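Wrist camera comparison for the two-finger gripper, bench setup B. Maintained by Ebere Anozie. Last change: July.

## What this is

Clips and stills from two wrist cameras, the Skorska and the Wivance, tried on the same arm with the same gripper. We wanted to know which one keeps both finger pads in view through the full stroke and which one loses detail on pale surfaces. The Marchetti controller was used throughout.

- 2,000 stills, split evenly between cameras
- 12 short clips, 30 fps
- objects: flexible hose, cable, cloth
- no depth

Each approach starts with the gripper open beside the object. Only the arm moves until the close command is logged. Exposure was locked before each run, so some backgrounds come out flat.
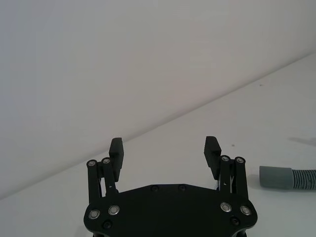 *Gripper open, ribbed hose to the right, pads clear of the surface seam's right-hand end.*

Pads are labeled `pad_l` and `pad_r` as seen from the camera. Hose labels cover the smooth cuff and the ribbed section as two classes, `cuff` and `ribbed`. If only one is in view, the other is left out of the file.

## Known problems

- Black pads on black linkage are hard to separate. Expect loose masks on the inner arms.
- Small specks on the surface are not labeled. Don't treat them as objects.
- Clip 15 in the old numbering was dropped, and the index has not been renumbered.
- Wivance timestamps drift on the longer clips. Use the controller log for timing.

## Contact

Label questions go to Amarachi Ekpo. Mounting and calibration files are in `mounts/`, with one folder per camera.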